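News from the sim bench

July has mostly gone on one gripper, I'm afraid! Those of you who read the last Wirkano newsletter will remember the left hand on our kitchen cell closing late, and me promising it would be a quick fix. Well. It took Montri Wiriya and me the best part of 17 evenings (with tea, and a fair bit of muttering).

We began in the simulated kitchen, because I'd much sooner send a pretend hand into a pretend worktop than pay for another real one. Montri set the control loop to 30 ticks a second and I had it at 60 on my own machine, so of course we'd been comparing two different things for almost 3 weeks. Once we'd both gone to 60 the lag showed up in the same place every time, and it came down to a joint limit I had typed in wrongly myself. Sorry, Montri!

Since then I've been going over the start pose, which is the dull bit, but I do rather like it. The arm comes in low over the marble top with the gripper holding nothing at all, and I check how it sits before we let it near the shelf. 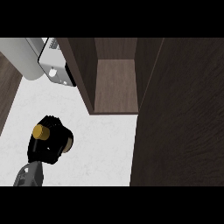

Ewan MacRitchie has asked whether he can have the same settings for the Rankin cell, and yes, he can, as soon as I've written them down properly. I'm hoping to do that on Sunday, so please chase me if nothing has turned up.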